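Linen Room Basics: notes for session 5, Folding Towels
Wed 22 May

Right, last time we did sorting and I rambled on about stain bins for far too long, so we never got to folding. These notes cover what I'll be showing at the tables. Please read them before you come, and bring a towel from home if you've got one you don't mind everyone handling!

Start with the towel fully dry. I know the shelves at Molberg are full of towels that went away a bit damp (you can smell them from the corridor), and folding them nicely doesn't help one bit. Feel the hems, not the middle. Hems hold water longest.

Shake it once, hard, away from your face. Then lay it down and smooth it with the flat of your hand from the centre out. Don't tug the corners. If you tug, the hem goes wavy and you'll be chasing that wave through every fold afterwards.

The house fold
We use the Sarnine fold for hand towels and the small bath size. Long edges together first, then short edges together, then in half again if the shelf is narrow. Stop and smooth after each one. I still see people doing all the folds in a rush and then patting the top, and all that does is hide the lumps underneath.

Line up the edges nearest you and let the far side look after itself. You'll always get a bit of creep as the layers build up. Thick cloth has to travel further round the outside of a fold, so the top layer ends up short. On a 700 gsm bath towel it's quite dramatic. On a thin waffle it's hardly worth fussing over, though I do fuss, as the Bellora group will tell you.

Textured cloth
Waffle and honeycomb weaves are lovely to fold because the pattern gives you a line to follow. They also shrink more in the wash, and hardly ever evenly, so an old one may not be a true rectangle any more. Match the folded edge and forgive the rest. 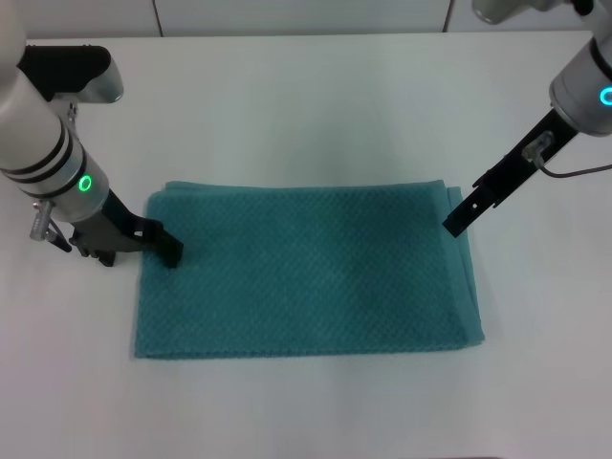
Which side of the folded towel should face out on the shelf?
The rounded fold, with all the loose edges at the back. It looks tidier, and when somebody pulls one out they get one towel and not half of the next.

Stacking
Keep piles to one size and one colour. Turn every second towel if the pile starts to lean. At Venter the shelves are shallow, so do the extra half fold there, please, even on the small ones.

For next time: fold the same towel 2 ways, the house fold and whatever you do at home, and see which sits flatter overnight. Fitted sheets are in June, so enjoy the easy stuff while it lasts!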